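# Gray cable will not lie flat on a light tabletop, keeps its loops

**bench_left**

I have a shared work surface with walls on both sides and at the back. The top is pale blue-green. A long gray cable lives on it, along with a flat black box. At the end of each session the cable is supposed to be coiled and placed next to the box so that the surface can be wiped down.

The cable is 16 feet long. It was delivered on a small cardboard spool from Wolline and has never lost the shape of the spool. When I lay it out it pulls back into loops. When I coil it, the coil opens within a few minutes and spreads over the table. The loops do not match in size, and at least one always flips over and crosses the others.

Tried so far:

- Wrapping it around my hand and elbow. Holds for a short time, then turns into a figure eight.
- A twist tie at one point on the coil. The far side of the coil still opens.
- Leaving it stretched along the floor overnight. Slight improvement, gone by the afternoon.

I would like to know how to take the set out of the cable, and how to coil it so it stays about the width of a dinner plate. I can't drill into the walls or the top. Adhesive is allowed on the walls only. The room is 66 °F in October and gets colder through the winter, if that matters.

## Replies

**offcut**

Zip ties. Put on 4 of them and it isn't going anywhere. Cut them when you need the cable.

> **bench_left:** The cable is used daily, so that means 4 new ties a day and a blade near the jacket each time. I would prefer something reusable.

> **offcut:** Hook and loop then. Same idea.

**plainweave**

There are two separate problems and they should be handled in order. The spool set comes first. A cable with a strong set will fight any coil that isn't the same diameter as the spool.

Taking out the set:

1. Unplug both ends. Do not warm or stretch a cable that is connected to anything.
2. Find a length of floor where the full cable can lie in a line. A hallway works.
3. Hold one end still and walk the length of the cable, letting it slide through your other hand. Let it rotate as it wants to. Most of what looks like a bend is twist that has nowhere to go.
4. Warm it. 40 °C is enough (104 °F). A sunny window or a room with the heating on will do it. No heat guns, and no hair dryer held in one place. Check the jacket marking for the rated temperature before you start.
5. Leave it straight while it cools. This is the step people skip. If it cools in a coil, it takes the set of that coil.

Coiling it:

1. Make the first loop in the normal direction.
2. Make the second loop by turning your wrist the other way, so the cable passes behind itself. It will feel wrong.
3. Alternate to the end. Each pair of loops cancels its own twist, and the coil lies flat.
4. Fasten in two places on opposite sides. One fastener acts as a hinge, and that explains your twist tie.

What you call wrapping around hand and elbow adds one full twist per turn, all in the same direction. Stop doing that. It will eventually damage the conductors.

Loop size tells me how strong the set is.

> **bench_left:** Cable as it lies now, without any attempt to shape it. It is the gray one across the left-center of the table. The flat black box is a little to the right of center and has to stay where it can be reached. I would like the cable off the table surface completely at the end of the day, if there is a way to do that with adhesive only.
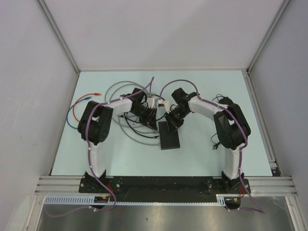
### Follow-up from plainweave

Those are loose loops. I would expect warming and alternate coiling to be sufficient, and I would not replace the cable.

For storage, the left side wall is the closer one. Scuffs should be cleaned off before any adhesive goes on, as the pad will otherwise bond to the dirt. Wipe with isopropyl alcohol and let it dry. Rernov makes a wide plastic hook with a curved seat, and I have had one holding a cable of similar length for 5 years. The curved seat matters. A narrow hook puts the whole weight of the coil on one short section of jacket and creates a new kink there.

Mount the hook high enough that the bottom of the coil clears the tabletop. Measure the coil hanging, as it sags into an oval and ends up longer than it was on the table.

If the flat box needs a fixed position, mark two of its corners on the tabletop with low-tack tape. A dark tape will show well on that color. Two corners are sufficient.

**moss_gasket**

Agree with most of the above. Differences:

I don't warm cables. I hang them straight over a door for a weekend with a small weight on each end. Slower, but there is no temperature to watch.

I also would not use a wall hook on a surface that gets wiped daily. The cleaner runs down behind the pad and it lets go. A shallow tray is easier. Moschos sells one with a raised lip, and it lifts out with the coil in it. The Zorell version is the same depth but has a hole in the base that catches connectors.

For the fasteners, sew or staple the hook-and-loop strip permanently to one end of the cable tie loop so it can't be lost. Staple through the strip only, never near the jacket.

> **bench_left:** Did the hallway and the warming. It now lies nearly straight except for the last foot at one end. Alternate loops hold with two strips. I ordered the hook and will look at the tray if the pad fails.

> **plainweave:** The last foot was probably the inner end on the spool. Repeat the warming on that part alone.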